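Why Are Bowls Round?

Look in a kitchen cupboard and you will find a lot of round things. Plates, cups, pots and bowls are nearly all curved. Boxes and drawers mostly have corners. Why the difference?

Part of the answer is very old. People were making bowls from clay long before they had machines. The easiest way to start is to roll a lump of clay into a ball, push your thumb into the middle and pinch the sides while you turn it. A pot made like this is called a pinch pot, and it comes out round almost by itself.

Later, people invented the potter's wheel. The wheel is a flat disk that spins. The potter puts wet clay in the center and holds it with both hands. As the clay goes around, every part of the wall passes the same fingers, so the wall ends up the same distance from the middle all the way around.

Corners cause trouble in clay. When clay dries, it shrinks. If one part dries faster than another, the clay pulls on itself and may crack. Corners and edges often dry first. A round wall dries more evenly.

After drying, the pot goes into a very hot oven called a kiln. Potter Éabha Hayes fires her bowls at 1855 degrees Fahrenheit the first time. Then she brushes on glaze, a thin coating that melts into a kind of glass. The glaze stops water from soaking into the clay. It can be shiny or dull, and it can be almost any color.

Round shapes are good for eating and cooking, too. A spoon has a curved edge, so it fits against the inside of a bowl. In a square dish, the last bit of soup hides in the corners. Washing is easier for the same reason.

Not every bowl is a perfect circle. Some are oval, like a circle that has been stretched. An oval bowl can hold a long food, such as corn on the cob, and still have no corners to scrub.

Try it yourself

You will need a lump of air-dry clay the size of a small orange.

Roll it into a ball. Push your thumb in, but stop before you reach the bottom. Pinch and turn until the wall is as thick as your finger. Leave it on a shelf for 40 hours, and turn it over halfway through.

Now make a second one with square corners. Leave it next to the first. Check both for cracks and write down what you find. Air-dry clay is not safe for food, so use your pots for coins or buttons.

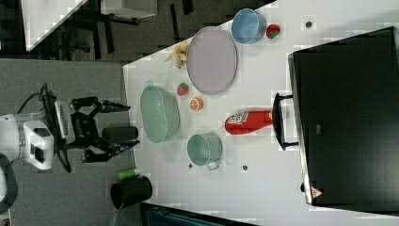 A large oval bowl and a smaller pot, both green.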